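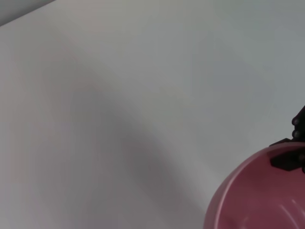 Rim grip, pink bowl, wrist cam view.

Setting up the Plavow gripper kit for bowls. Quick version, for people who've already bolted it on. If you haven't, do the Winwood mounting page first.

Bowls are a pain. Too wide to grab across, so you go for the rim, one side inside and one out.

1. Clear the table. Bowl only. Plain light surface is fine but watch your own shadow, stand back from the lamp.

2. Open the Koton panel, set grip mode to RIM. Force to 3. Default is 9, way too high for thin plastic.

3. Approach height 140 mm. Come down slow, stop, check the wrist view before you close.

4. Close. Give it a sec. Then lift a little and hold.

If it slips, go deeper over the rim before you touch the force. Most poeple do it the other way round and end up with a squashed bowl.

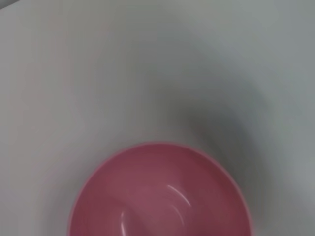
Moradi Bench Notes, Issue 9, p. 3

Centring view. You want the rim as a clean arc in the lower middle, like that. Doesn't need to be the whole circle.

Shiny insides throw white streaks. Leave the exposure low or the edge finder grabs the streak instead of the rim. Grey shadow on the table is OK, the filter copes if its soft.

Save the pose as BOWL_A. Re-teach if you change bowls, even same colour.

Pads: wipe now and then, swap after 1,000 grips. Spares are on the Plavow parts page, usually back in stock by June.

Settings by Kourosh Esfahani. Glass bowls next issue.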